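On Wednesday I took the early bus to Ondberg for the harvest fair. My friend Jade Lévesque had told me many times that I must see it once, and she was right. The ticket line was already long, so I bought a warm cheese bread and ate it standing up.

The best thing for me was the log sawing. Two people pull one long saw, and the wood dust flies on the shoes of the first row. There were 14 teams this year. Rangi Kerslake and Tyson Wong won, and they had to carry the prize, a very large pumpkin, through the crowd.

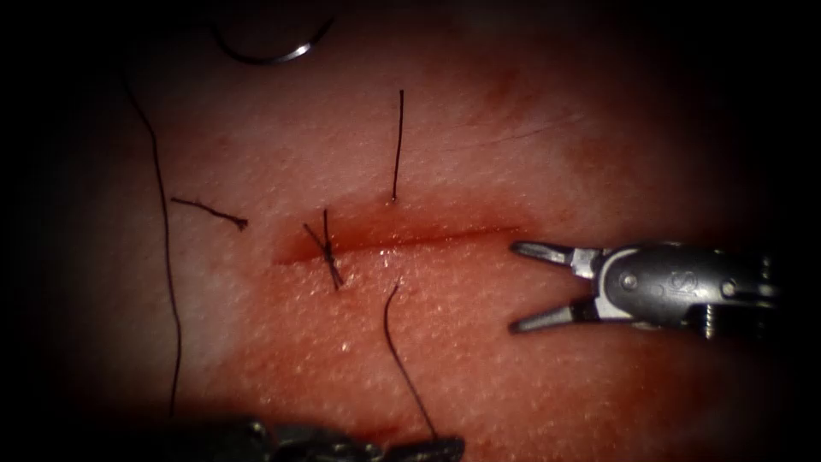
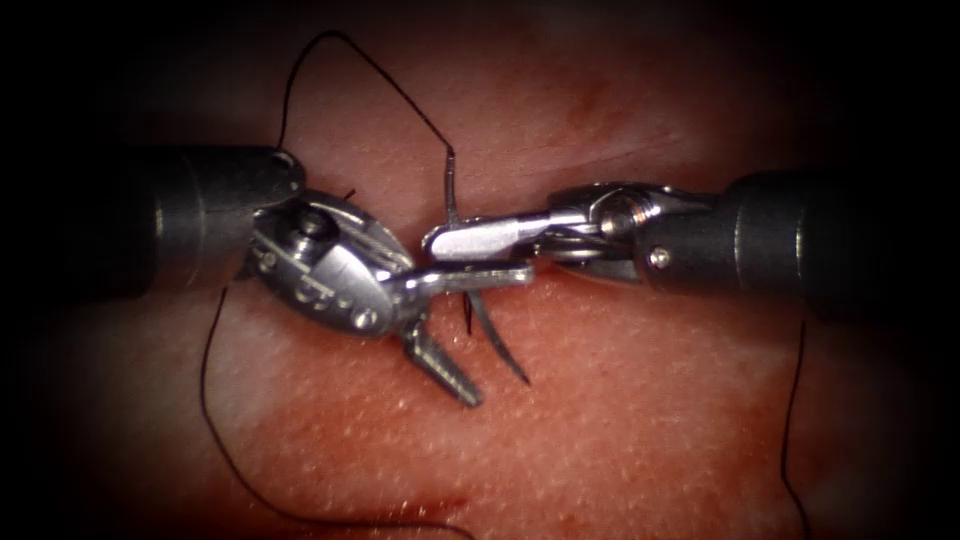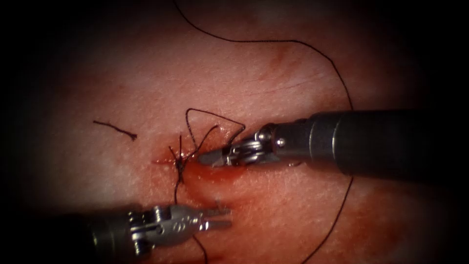
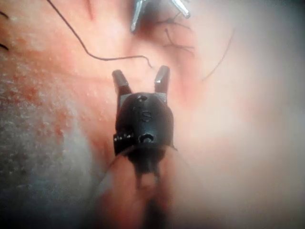
Stitching close up, with the instruments in all four.

After lunch I walked to the river side, where the old dances are shown. I do not understand all the steps, but a woman in a green apron took my hand and I had to try. I made many mistakes and she laughed in a kind way.

If you go, bring cash, because the small stands do not take cards. The last bus leaves at 11 in the evening. I took the one before it and slept almost until Friesen. Next year I would like to stay for the lanterns.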